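I moved to Brestenell four years ago and I still read every council paper with a dictionary open. Last night I watched the debate on the residents' vote. Some notes, in several posts. 1/

The proposal is simple. If you have lived in the city for three years, you can vote in city elections, also without citizenship. It is only for mayor and council. National elections stay as they are. 2/

Mayor Valentina Quezada spoke first. She said that a person who pays for the tram and sends children to the school should have a word about the tram and the school. I wrote this down because it was the shortest speech of the night. 3/

Then Nima Nikzad answered for the opposition. He does not like the proposal and he said it politely. His point: citizenship is open to everybody who waits and applies, so why make a second door? 4/

I don't agree with him, but I want to be fair. He also said that his own parents waited eleven years for their papers. He told it without anger. 5/
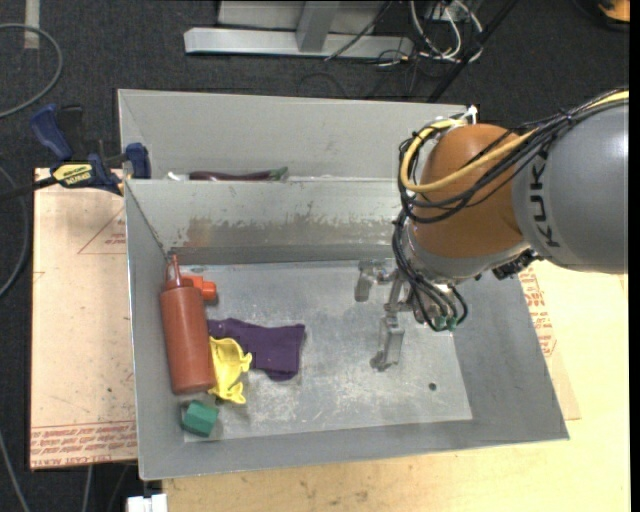 The part which made people loud came after the break. A member from the Dvorak district proposed an exception list - some countries of origin would be left out "for the time being." He did not name the countries. He was asked two times and he did not name them. 6/

Quezada refused it immediately. Nikzad refused it too, and this I did not expect. He said: "I am against your law and I am more against this." It was the only moment when both sides of the room clapped. 7/

The exception was voted down. The main proposal goes now to a second reading in August. Before that there is a public comment period, and you can send your comment in any language. The city translates it. 8/

A number for those who asked me: the petition was handed in with 909 signatures. 161 of them were rejected, mostly for a missing street address. Please write your full address if you sign anything! 9/

Somebody asked if the mayor of Kendik supports this. Yes, Miroslava Kushnir sent a letter and it was read aloud. Kendik has had the same rule since the last election, and she wrote that 156 new voters registered there in the first month. It is a small town, so for them it is a lot. 10/

Small correction to post 2: it is three years of registered residence, not three years in the country. Thank you Vasylyna Stasiv for the message. My mistake - I mixed up two words which in my language are one. 11/

The next open meeting is at 6:30 in the evening, in the big hall, side entrance. There are 200 seats and yesterday people were standing at the back, so come early if your knees are like mine. 12/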